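Folding as a first lesson: the student robotics club at Pakemham

12/27/22

The robotics club at Pakemham College began the year in September with 14 members and one task, the folding of household linen. Its president, a second-year student, met us in the Grarholm Building to speak about the Vemus project.

"We had expected to enter the sorting contest again," the president said. "The members voted for cloth. A block stays the shape you left it, and a towel does not."

The group meets for two evenings a week and works in teams of 4. By the end of term it had logged 130 attempts, each with a written note on the grip, the speed and the result. The president regards the notes as the most useful work of the term - more useful than the code, parts of which will be rewritten.

Asked what new members find hardest, the president named the top edge. "Both arms have to agree on where it is. If one closes early, the cloth turns and you start again."
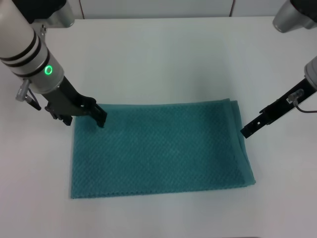 Plans for the coming term

The club will enter the Chaimongkol Cup with a team of 9. "We would like to fold a shirt by then," the president said. "The sleeves are a separate discussion."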